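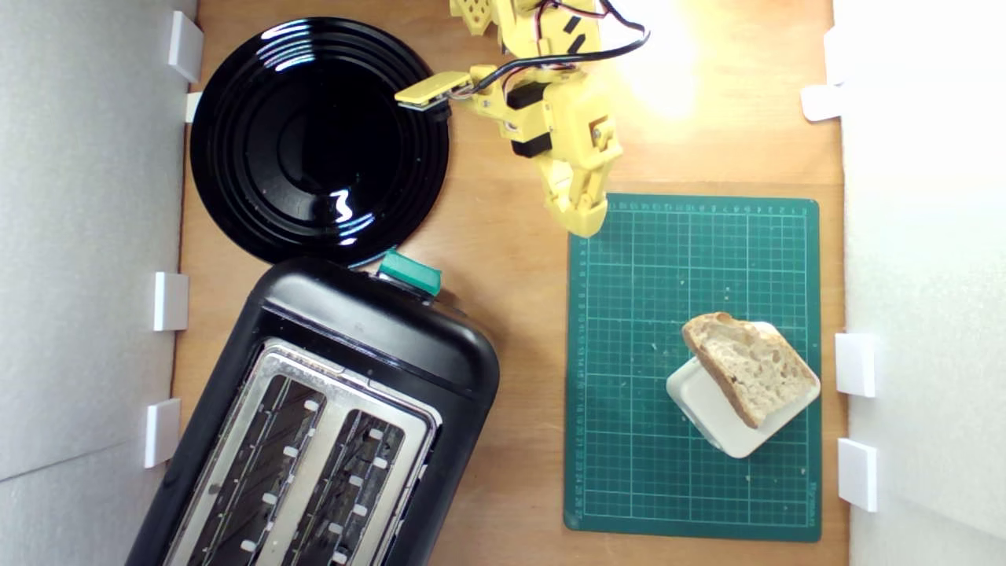
Speaker notes – Feltura workshop on household manipulation
April 9, 2022

Slide 1. Title

Good morning, and thank you to the organizers for the invitation. I am speaking on behalf of the Jukari project. The talk runs to 20 minutes if I keep to these notes, and questions are welcome at the end. Please hold the long ones for the poster session.

The subject is a method for deciding which demonstrations a small arm should learn from, and in what order. We call the method Gape. The name refers to the opening between what the operator did and what the policy would have done at the same moment.

Slide 2. The problem

Low-cost arms have made it possible for modest laboratories to collect teleoperated demonstrations in quantity. The usual practice is to record as many as time allows and train on all of them. Our experience is that a good part of that material teaches the policy very little, and a smaller part does harm. An operator hesitates over a grasp, backs away, and tries again from another side. The policy learns the hesitation along with the grasp.

Ask the room who has deleted recordings by hand. Pause for the answer.

Slide 3. The work cell

Keep this short. The cell is a wooden board with upright panels clipped in place at the sides. The arm is printed in yellow plastic, with servo motors set into the joints, and its gripper finger is a flat paddle. For the breakfast tasks the board carries a toaster, a round black plate, a slice of bread on a small white dish, and a green cutting mat with a printed grid.

Two points on this slide matter for the results. The first is the plate. It is glossy and throws back streaks of light, and the raised rings catch highlights of their own. The second is the bread, a crusty slice with an open crumb that leans across its dish with one edge overhanging. We chose real bread over a foam substitute. Bread changes from one session to the next, and we wanted that variation in the data.

Slide 4. The data

We recorded 1536 demonstrations over the breakfast tasks. Each was scored by Gape in the manner described on the next slide. The final training set held 957. A further 273 were set aside for evaluation and never shown to the policy, and the remainder were rejected by the score.

If asked: rejected recordings were kept and will be released with the rest, labelled as such.

Slide 5. The method

Step through the diagram slowly.

A first policy is trained on a small seed set. It is then run, without moving the arm, over every remaining recording. At each time step we compare its proposed action with the operator's action and note the distance between them. A recording with a small distance throughout is redundant. A recording with a moderate distance, concentrated near contact, is useful. A recording with a large distance spread over the whole length is usually a poor demonstration, and it is dropped.

The policy is retrained and the scoring repeated. We ran eight rounds. The thresholds are fixed before the first round and are not adjusted afterward – reviewers have asked about this, so say it plainly.

Slide 6. Results

The policy trained on the selected set outperformed the policy trained on everything, on every task in the suite. The margin was widest for picking up the bread and narrowest for pressing the toaster lever. Our reading is that the lever offers only one sensible approach, so the operators agreed with one another to begin with. Bread may be taken from several sides, and the operators did not agree at all.

Training time fell as well. The figures are in the handout and need not be read aloud.

Slide 7. Where it fails

Please do not skip this slide if time is short. Skip slide 8 instead.

Gape favours recordings that resemble the seed set. If the seed set holds only one style of grasp, a skilled operator with a different style will be scored as a poor one. We saw this happen in our second round and rebuilt the seed set with recordings from every operator.

The method also misjudges reflections. When the light on the plate shifted, the distance rose for recordings that were perfectly sound. A matte plate would have hidden the fault, and we judged it better to report it.

Slide 8. Comparison with Amano

Amano is our earlier selection tool, which used recording length alone. It remains a fair baseline and costs almost nothing to run. For groups with limited computing, we still recommend it as a first pass.

Slide 9. Next steps

The code and the scored recordings will be released in September. We intend to extend the work to two-arm tasks, beginning with one arm steadying the dish while the other lifts the slice. We would be glad to hear from laboratories with a similar printed arm, particularly those whose cells are lit by daylight.

Slide 10. Contact and questions

Leave this slide up during questions. Handouts are on the table by the door.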